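Media 206: Celebrity, Talk and Audience
Handout for Week 15: The Gossip Segment on Air
Instructor: Francine Gill
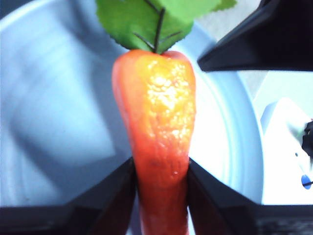

What we're covering

Last week we finished with fan magazines. Now we get to the part of the course I look forward to every year – gossip as live talk. Two or three people in a room, a name gets dropped, somebody groans, and off they go! It sounds loose, but there's a lot of craft in it, and once you start hearing the moves you'll hear them everywhere.

Our main case is Dorkgate, the weekly entertainment show hosted by Gervasio Iturra and Dalibor Jireš. Please listen to the July episode on the singer Tisance before class. The gossip segment starts right after the second music break.

Terms to know

Hook: the first line about the celebrity. Iturra likes to open with a compliment and turn it around before the sentence is over.

Sourcing phrase: "I'm hearing," "a friend who was there," "people in her camp." Write down every one you catch. Who could the speaker mean? Could you check it?

Pile-on: the second host agrees and goes further. Jireš does this with a laugh first, so listen for the laugh.

Walk-back: a softening line near the end ("but I love her music, you all know that"). It protects the show and keeps the door open for a future interview.

The Tisance episode

The story is small. Tisance left her longtime stylist, Ferdinand Sutter, and turned up at the Binstead Music Awards in a borrowed suit. Dorkgate got a whole segment out of it. Notice how the suit is gone after two minutes and the talk is all about loyalty. Who owes what to the people who knew you before the hits? That's a great question, and it's a big part of why listeners stay.

Then look at her reply, posted the next morning. She never names the show. She thanks Sutter, mentions her new single, and stops. Compare it with the long statement from Rostyslav Stasiv in your reader (page 220), where he answers every single point and gives the hosts a second week of material.

Fact, opinion, insinuation

Mark up the transcript in three colors, one for each. You will disagree with your neighbor about some lines, and I want to hear those arguments in class. "She changed" is a good one to fight over.

Reading

Dufour reader, chapter on radio columnists, through page 451. Skim the ratings tables, but read the interview with the former producer slowly. It's wonderful.

To hand in

One page on a gossip segment of your own choosing, any language, with a short transcript attached. Label the hook and at least one sourcing phrase. Bring a paper copy to class.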